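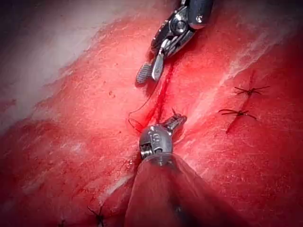
2023-08-30, Drandham workshop, bench notes

Suturing set first, then back to the kitchen and shop tasks.

I went again through the suturing recordings with the question which the Gretley people asked us: if a machine can tie a knot in tissue, why can it still not sew a button or mend a sock? I try to write down my answer before I forget it.

In this stitch there are two instruments, the needle driver from above with its jaws open, the second one from below with its small jaws at the wound line. The thread between them is very thin and makes a loose loop to the left of the line. Two finished knots are on the right with short tails, and two more at lower left. The thread is the part I would worry about. It is dark on red, and near the lower jaws I lose it with my own eyes. A tracking program will lose it also, probably earlier.

The cloth has the same problem for us. On the Sorkadon arm I ran 29 attempts to pull a thread through a button, and 6 went to the end. Most failures were the same: the gripper holds the thread, the loop falls to one side, and the program continues as if the loop is still there. I watched them all two times. Perhaps four of them I could save with a better light. The others, I don't think so.

Differences that I should keep in mind:
– The surgical wrist bends close to the tip. Ours bends far behind the tip, so a small turn of the thread needs a big movement of the whole arm.
– Tissue is held in place by the rest of the tissue. A shirt slides on the table. I put 2 clamps and it helped, but then I am the one who does half of the chore.
– For a wound one accepts a slow machine. For a sock I think a person waits maybe ten minutes and then takes the needle.

The Lougher task list has wiping, sorting screws, folding towels and mending. I would mark sorting screws as "yes, today", wiping as "yes, if the table is flat", towels as "sometimes" and mending as "no". I don't want to change the last one only because the surgical pictures look good.

Storage: the folder has now 822 clips, and the names are not consistent. I rename only the mending ones for now.

To do:
Try white thread on dark cloth, same button, same clamps.
Ask for the narrow jaws again (the wide ones press the thread flat).
Write in the log when I help by hand, also when it is only a finger on the cloth.
Mending goes again on the list in November, when the new wrist is mounted.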